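Folding small cloths so they stay folded?
Home & Laundry > Folding and storage

Posted by Tunolow
Ok so this is a dumb one but it's driving me nuts. I have a drawer for small cloths, washcloths, face cloths, the little cotton wipes, dish cloths, all of it. Fold everything Thursday night, drawer looks great. By the weekend it's soup. Someone pulls one out and the whole row goes.

Drawer is 6 inches deep, pretty wide. Tried thirds. Tried just stacking them flat. The terry ones are the worst, they puff up and the thin ones slide right off them. Rolling sort of works but the rolls come undone when I push the drawer shut.

Do I need dividers or am I folding wrong? Don't want to spend much. Also is there any point folding them at all, my sister just dumps hers in a basket and seems happy.

Edit: they're mostly the 8 inch kind, couple bigger.

Posted by Vekeck
basket. your sister is right. life is short
if guests look in your washcloth drawer get new guests

Posted by Zdeňka Machala
Not folding wrong exactly, more like stopping one fold too early. A flat square has nothing holding it up so it slides. You want a little packet that stands on its edge.

What I do, quick version cause I'm typing on a break:

Do it on a table. Not the bed, not your lap, the bed is too soft and you never get a crease. Clear a good space, one cloth in front of you and the rest off to the side. If they're all in one heap you keep dragging the next one along with your sleeve.

Flatten first. Really flatten, this is the part people skip. Start with your hand in the middle and push out to the corners. Cloths come out of the dryer all scrunched and if you fold on top of a wrinkle you get a fat lump and the packet leans over. Soft fuzzy ones don't need pressing hard, just pull the corners untill they're square or close to it.

Then half, then half again, then fold in thirds toward the closed edge. Closed edge goes UP in the drawer. Stand them in a row like file folders. Pull one and the others stay put as long as the row is snug.

Anything with a trim or a border, fold so the trim ends up inside. Thick edges on the outside are what makes them spring open. And if there's a hanging loop tuck it in too, or it snags the next one when you grab it.

Sort by thickness before you start, terry with terry, thin with thin. That's most of your sliding problem right there I think. The thin ones can take an extra fold so they come out the same height.

Dividers - you don't need the fancy ones. Shoe box lid cut down, or a cereal box on its side. I bought the bamboo spring kind once and they popped out everytime the drawer got bumped. Cardboard has been in mine since January and it's fine.

Pink one spread out but rumpled, green one bunched up off to the side:

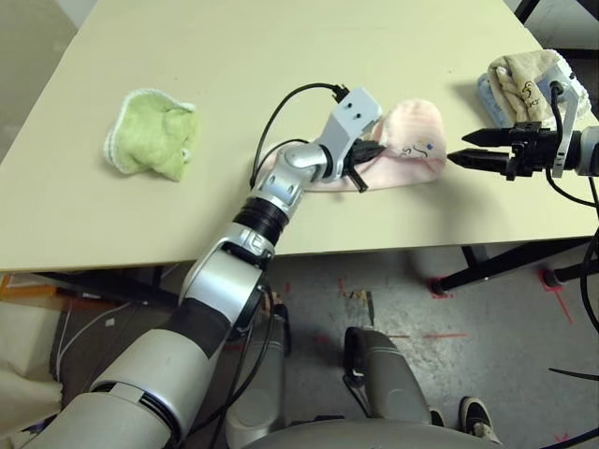
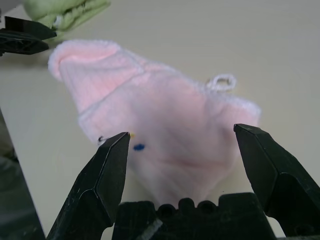

Oh and to your other thing, is there a point. Depends. If it's only you using them, basket is ok. We have kids grabbing stuff with wet hands and in a basket the bottom ones never get used, same three on top get washed over and over till they go thin. In a row you take from the front and put clean ones at the back. So they wear out about even.

Bigger ones, just do one more half at the begining. If they still stick up over the drawer edge lay them down flat at the back, don't fight it.

Also don't overfill. When the row is so tight you have to yank, you're back to soup. Leave a gap the width of your hand.

Posted by Firnalden
Second the cardboard. I'd add, fold them while they're still a tiny bit warm from the dryer if you can, creases hold better. And skip fabric softener on terry, makes it slippery (and it doesn't soak up anything after a while, separate rant).

Don't agree on thirds tho. For 8 inch I do half, half, then roll it and stand the roll up on its end. Takes less room. Only works if the drawer is full enough that the rolls lean on each other - in a half empty drawer they fall over and you're cursing at washcloths at 6 in the morning.

Posted by Tunolow
Thanks, did the flatten then half half thirds thing on the terry pile and they stand up!! Thin ones still a bit floppy, gonna try the extra fold tonight. Cutting up a cereal box now. Not telling my sister.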